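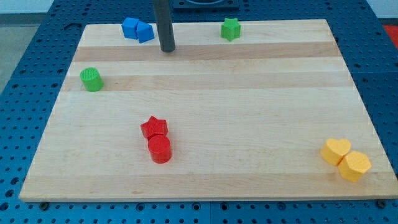
Notes for Session 4: How a Big Roof Carries Its Load

Welcome back, everybody! Last time we got as far as the columns, and I promised we'd finally climb up to the roof, so let's do that (bring your sketches from the Drusach arena handout, because we'll be scribbling on them).

A stadium roof has two jobs that pull against each other. It has to cover a lot of seats, and it can't put posts in front of the people sitting in them. The Drusach roof reaches out 37 meters past its last row of columns, and all of that has to be held from behind — picture a diving board bolted down hard at one end. The bolted end is where the trouble lives, and we'll spend most of our hour there.

Terms to know before we start: cantilever, back span, tie-down, uplift. Uplift is the one people forget. Wind gets under a light roof and tries to carry it off!

For next time, please read Rawan Farah's chapter on cable roofs and work out the tie-down force for a load of 800 kilograms at the tip. Show your steps, even the messy ones.

Zerrin Erdem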